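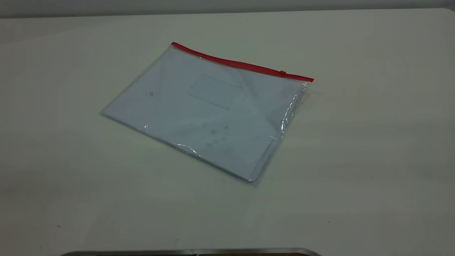
Home Customs Places Food Index

Carried supper

6 min read

14 shares · 3 comments

The carried supper is a wedding custom of Plevard and the villages of the lower Eltach valley, in which the couple's families send a cooked meal to the homes of people who have not been invited to the wedding itself, or who cannot attend it. The meal is delivered on the evening before the ceremony and is normally eaten the same night. It is regarded locally as part of the wedding, and a household that has received a carried supper is expected to give a present on the same footing as a guest.

The custom is also known as the sent supper in the hill villages, and as the pot round in Steltel, where it takes a slightly different form (see Variations).

Origins

The age of the custom is not known. Parish accounts from Plevard mention payments for "carrying of suppers" at several weddings, but the entries give no detail and may refer to food sent to the poor, which was a separate practice. Most local writers connect the carried supper with the size of the houses in the old town. Wedding meals were held at home until public halls became available, and the narrow houses near the river could not seat more than two families together. Sending food out allowed the rest of the street to be included.

Another explanation, common in Eltach village, is that the supper began as a courtesy to households in mourning. A family in mourning did not traditionally attend weddings for a year after a death, and food was taken to them so that they were not left out. The two explanations do not exclude each other, and both uses of the supper are recorded within living memory.

Claims that the custom was brought in by mill workers from outside the valley are not supported by the written record. The earliest entries in the parish accounts are older than the mills.

Form of the supper

The meal has a fairly fixed content. It consists of a covered dish of meat or fish with onions, a loaf, a portion of cooked fruit and a small sweet bun for each member of the household. Infants are counted. Wine or beer may be added but is not required. In Plevard the loaf is plaited; in the villages it is round and marked with a cross cut.

Delivery is made on foot between five o'clock and seven in the evening. The carriers are usually younger relatives of the couple, working in pairs, one with the hot dish and the other with the bread and buns. They knock, give the names of the couple, hand over the food and leave. By custom they do not step inside, although in bad weather this is often ignored.

The dish belongs to the family that sent it and is returned after the wedding, washed, with a coin, a few eggs or some other small item inside. The main wedding present is given separately. Returning a dish empty is considered rude. Keeping it is taken as a sign that the household does not wish to remain on terms with the couple, and a number of long family quarrels in the valley are said to have begun in this way.

The list

The households due to receive a supper are written down by the two families together, usually in the month before the wedding. The list is kept separate from the guest list. A household may not appear on both, except where some of its members are too old or ill to attend. Neighbours on either side of the couple's family homes are always included, as are former teachers and employers.

A family that has once sent a supper to another expects to receive one in its turn. Lists are therefore often kept and consulted many years later, and older lists are sometimes produced to settle who owes what to whom. The Plevard town museum holds a collection of 110 lists given by local families. The longest names 293 households and was drawn up for the marriage of two shopkeeping families, both of whom had customers throughout the town. Most are far shorter, with between ten and thirty names.

Decline and return

The carried supper became less common as weddings moved into hotels and halls. With more seats available, families tended to invite everyone to the evening party, and the separate list lost much of its purpose. The cost of two meals on successive days was also given as a reason. By the time the Plevard assembly rooms were enlarged, the custom was mostly confined to the villages and to families with elderly relatives.

It returned to wider use during the Covid-19 pandemic. When limits were placed on the number of people at weddings, couples who had already sent out invitations were faced with withdrawing many of them. Several families in Plevard chose to send suppers to the guests who could no longer come. The practice spread within weeks, helped by the fact that food could be left on a doorstep without contact. The carriers stood back at the gate and called out the names of the couple from there.

Some changes made at that time have lasted. Disposable containers replaced the family dishes, which meant that nothing had to be returned. Older residents objected to this, and a compromise developed in which the meal was sent in a disposable tray with a small china saucer on top. The saucer is returned with a gift in it, as the dish would have been. Printed cards with the time of an online broadcast of the ceremony were also placed with the food, and these are still used by couples with relatives abroad.

After the limits were lifted, the number of suppers fell but did not go back to its former level. A survey by the museum received 1,012 replies from households in the town and valley — a little over half said that they had received at least one carried supper since the start of the pandemic. Among those who had married in the same period, smaller ceremonies followed by a longer supper list were a common choice, and cost was the reason most often given.

Commercial preparation

Suppers were always cooked at home until the bakery firm of Rodrigues, in Plevard market place, began to sell the bread and buns ready made. The firm later offered the complete meal, with delivery by van. The van service was not well received at first. Critics held that a supper not carried by the family was only a takeaway meal, and some households sent theirs back unopened.

The present arrangement is that the firm cooks the food and the family collects it for delivery. Orders must be placed 3 weeks ahead, and are not taken for January, when the bakery closes for part of the month. Two other kitchens in the town offer a similar service, and one of them prepares a version without meat.

Variations

In Steltel the supper is not divided into portions beforehand. A single large pot is taken from house to house on a handcart and each household brings out its own bowl. The round begins at the home of the oldest person on the list, and the order after that is fixed by the route. What remains at the end is eaten by the carriers. The Steltel round takes place two evenings before the wedding, so as to leave the last evening free.

In the hill villages above Eltach the supper is cold, probably because of the distances between farms. It is made up of smoked meat, cheese, bread and a bottle of plum spirit, wrapped in a cloth. The cloth is kept by the household and is not returned. Some farms own large numbers of these cloths, and they are used for covering bread or are sewn together as quilts.

Families who have moved away from the valley sometimes keep up the custom by post, sending only the sweet buns. These are baked harder than usual and are not thought to be good eating.

Related customs

The carried supper should not be confused with the christening loaf, which is given in the same area but is collected from the family's home by those who want it. It is also distinct from the funeral tray, which is sent by neighbours to the bereaved household and carries no duty to give anything in return. Sending a funeral tray on a plaited loaf board is avoided in Plevard — the board is kept for weddings.

See also

Christening loaf
Funeral tray
Plevard assembly rooms
Wedding customs of the Eltach valley

Previous Next Back to top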